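Laundry bits, Friday

Reds on their own for the first 2 washes, always. Even if the label says colourfast. Cold or 30, never hotter. Sports stuff inside out, zips done up, no softener (it clogs the fabric and then it smells).

Trims are the trouble. White stripe on a red top will go pink if left sitting damp in a heap, so get it out teh minute the drum stops.

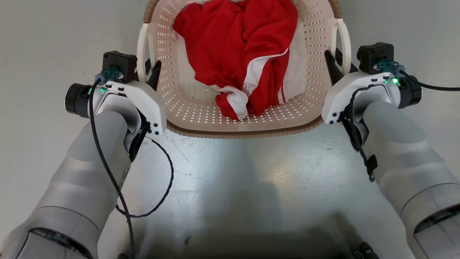
Baskets with holes beat solid ones, air gets through. Don't fill to the top. Rinse out now and then, fluff collects in the holes, old toothbrush does it. Whites in a seperate basket if you've the room.

Pink already? Soak, 4 hours, oxygen bleach, then rewash. Don't tumble it first.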